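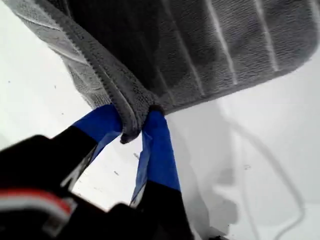

**Talk notes: Laundry in small guesthouses**
Mayu Hoshino, 16 slides, keep it under half an hour

**Opening**

Thank the organizers. Say who I am: I ran housekeeping at Zimen for nine years, and now I help small guesthouses sort out their linen rooms. Most of the people in the room will have fewer than twenty beds. Ask for a show of hands on who washes in-house and who sends out. Don't skip this, it decides how long I spend on the contract part.

Main point, say it early: most small places own the wrong amount of linen. They have too many bath towels and too few hand towels, and the sheets are all the same age, so they all wear out in the same season.

**Slide 2: How much to own**

The usual rule is three sets per bed. One on the bed, one in the wash, one on the shelf. I tell people 4 if they send out, as a late truck on a full weekend will empty the shelf by noon.

Story: the Teixeira guesthouse. When I first went through their cupboards we pulled out 298 towels for eleven rooms. A third of them were too thin to give to a guest. The owner had been buying a new batch every spring and never throwing anything out. Staff spent time every morning digging for the good ones.

Pause here. People usually laugh because they have the same cupboard.

**Slide 5: Sorting by age**

Mark every batch when it comes in. A laundry pen on the care tag is enough — month and year, nothing fancy. If the batch is marked December, it stays December until it goes to rags.

- New linen goes to the bottom of the stack
- Take from the top
- Anything with a hole, a gray cast or a loose hem goes in the reject bin the same day
- Empty the reject bin once a month

Staff will put rejects back on the shelf if the bin is far away. Put it next to the folding table.
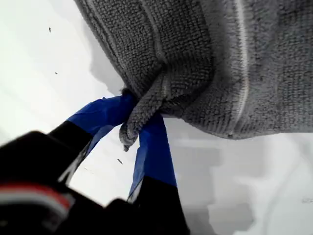

**Slide 7: Water and soap**

Too much detergent is the most common problem I see. It stays in the fabric, the towels go stiff, and then someone adds softener to fix the stiffness. Softener coats the loops and the towel stops drying people. Guests complain that the towels are bad, so the owner buys new ones.

Try this first: one wash with no detergent at all, hot, with an extra rinse. If there are suds in the door glass, there was soap left in the towels.

Check water hardness before changing the dose. Test strips are cheap. The Sulten place was on well water, and we ended up with a different dose in each season.

Someone always asks about bleach. Answer: on white cotton, sparingly, never on anything with elastic or color. Never mix it with other cleaners. Move on.

**Slide 9: Drying**

- Don't fill the drum more than about two-thirds
- Clean the lint screen every load, not every shift
- Take sheets out slightly damp if they are going to be pressed
- Let towels cool before folding, warm stacks can smell by the next day

Have the vent duct checked once a year. I have seen one packed solid behind the wall. Tell that one only if there's time.

**Slide 11: Sending it out**

For the ones who raised a hand for contract service. Ask these before signing:

1. Is the price by weight or by piece?
2. Do you get your own linen back, or pooled stock?
3. Who pays for losses, and how are they counted?
4. What is the pickup time in high season?

The Sarkeo contract is the one I show on screen, with the prices blacked out. Point at the minimum: almost 1,000 pieces a month, whether they used them or not. They were paying for sheets that never left the shelf all winter. It took one phone call to get a lower off-season minimum.

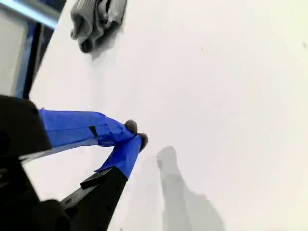

**Slide 14: Staff time**

Folding takes longer than washing, and owners forget to plan for it. Pick one fold for each item and tape a sheet showing it to the wall. New hires learn it in a morning.

Table height matters. If people are bending, raise it — bricks under the legs will do until a proper one arrives.

**Questions**

Leave ten minutes. Likely ones: microfiber or cotton, when to replace pillows, makeup stains. For makeup, say dark washcloths in the bathroom, labeled.

Handout is by the door. Spreadsheet for counting linen is on the last slide, leave it up while people pack.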